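Birnmont Opens Shared Equipment Planning Program for Care-Home Robotics

PROLTENTHORPE, 2023-04-28 – Birnmont is opening its equipment planning program to outside teams, and we are thrilled to finally talk about it. The program, named Hoani, helps care homes, training centers and small labs work out what they need before they buy a robot, and what it will cost them to keep it running once they have it.

Hoani grew out of our own purchasing headaches. When we set up the bedside practice room in Proltenthorpe, the robot took up most of the talk and most of the paperwork. Then came everything else: spare finger pads, longer cables, a second bed, floor space, table covers, storage, staff hours. By December we had a list of 14 items that had never appeared in the first budget, and we had learned a great deal from every one of them!

"I used to ask vendors for a price, and now I ask them for a parts list with lead times," said Kevser Kocabaş, who leads purchasing at Birnmont. "The quote for the arms was clear and fair. I just hadn't asked what happens when a grip pad wears out in the middle of a busy month."

Teams that join Hoani start with a visit to the practice room, where they can watch the kind of work they are budgeting for. Bedside work is a big part of it, and it raises planning questions that a product sheet can't answer, like how much clearance an arm needs next to a mattress and where the cables should run.
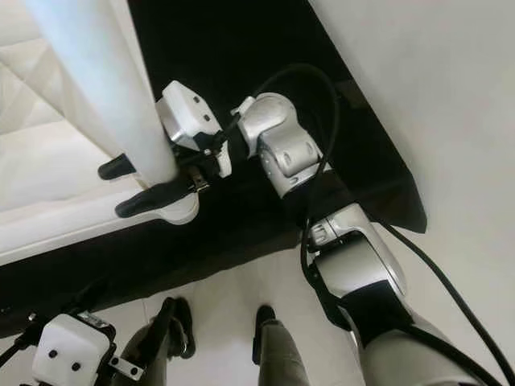 The robot's right gripper holds a white pole beside the mattress in the Birnmont practice room.

After the visit, each team gets a planning workbook called Koten. It covers purchase, setup, training, wear parts and floor space, with a separate page for the furniture and props the robot will work with. That last page is the one visitors like most (and the one they say they would have skipped). A bed, a pole and a covered table are cheap next to an arm, but they have to be on site, at the right height, before a single hour of practice can begin.

Koten also asks teams to put down a figure for small supplies. Ours is $945 for the current budget period, and it pays for tape, table coverings, cleaning cloths and cable ties. We are happy to show anyone the receipts.
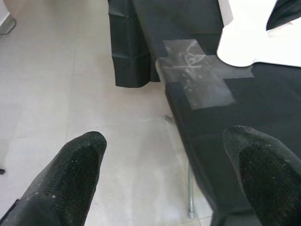
Grip pads have their own line in the workbook, separate from the general supplies. Harish Mittal, who looks after maintenance for the room, pushed hard for that split. He wanted pads to be ordered on a schedule, with the cleaning time written in next to the cost, and we now recommend the same to every team.

"Put the hours in," said Mittal. "If a person has to wipe down the fingers and check the screws before each session, that's part of what the machine costs. It makes for a better talk with the finance office too."

The first group will have nine places. Each place includes the practice room visit, the workbook, and two review calls with Birnmont staff, one before any order goes out and one after delivery. The fee is $2000 per team. Teams don't need to have chosen a robot yet, and Birnmont takes no commission from equipment makers. Teams leasing or sharing a machine with another site are very welcome, and Koten has a page for splitting costs.

To apply, send a one-page note on the work you have in mind, the room you plan to use and the budget period you are planning for. Rough sketches of the room are fine. Assunta Greco at Birnmont is handling applications and will answer questions about visits, access and parking.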